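Dillow Sightline
Perception module for arm-mounted work on glass and other reflective surfaces

Product code: DSL-8
Runs with: Wendilora planner 8 and later
License: per cell, floating or node-locked

Overview

Sightline is the glass and glare module of the Dillow perception stack. It takes the color stream from a wrist camera, the joint states of the arm and a light map of the cell, and returns a per-pixel mask with four classes: surface, mark, shadow and saturated. The planner reads the mask directly. No separate vision PC is needed if the cell controller meets the requirements listed under System.

Vehicle interiors are the main use. Windshields are steep, the arm works close to them from below, and overhead lights shine straight through the glass into the lens. A general segmentation model tends to label the arm's own shadow as a stain and to lose thin marks next to a bright light.

Shadow prediction

The module projects the arm, the gripper and any fixed object in the cabin model onto the glass plane, using the positions of the lights in the light map. Regions that match the projection are labeled as shadow and passed to a second detector with a lower contrast threshold, so marks inside a shadow are still reported. Soft edges are handled with a blur term set per light source.

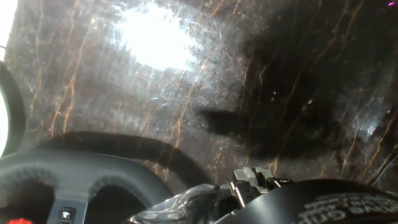
Windshield seen from the wrist camera. Streaks continue through the arm shadow at right; the glare near top center is overexposed.

Saturated regions are never reported as clean. They are returned as unknown, and the planner can request a second view from a different wrist angle. The number of extra views is capped by the parameter max_reviews (default 8).

Occlusion by the tool

Fingers, tool covers and cables often fill the lower part of the view. Rigid parts are masked from the tool model. Flexible parts such as plastic film or loose cable are masked by a trained classifier, which can be retrained on site with the Pickering labeling tool. The stock classifier was trained on 1,236 labeled views.

System

Input: color stream, 8-bit, global or rolling shutter
Output: class mask, confidence map, list of marks as polylines
Memory: 545 MB with the stock model loaded
Log buffer: last 1,000 masks, exportable
Interfaces: C++, Python, Bolley message bus

Known limits

Tinted glass needs its own exposure profile. Light maps must be redone when a lamp is moved. Curved side glass is supported only if a mesh is supplied.

Ordering

Sightline is sold as an add-on to the Dillow base license. The March release is a free update for cells under maintenance.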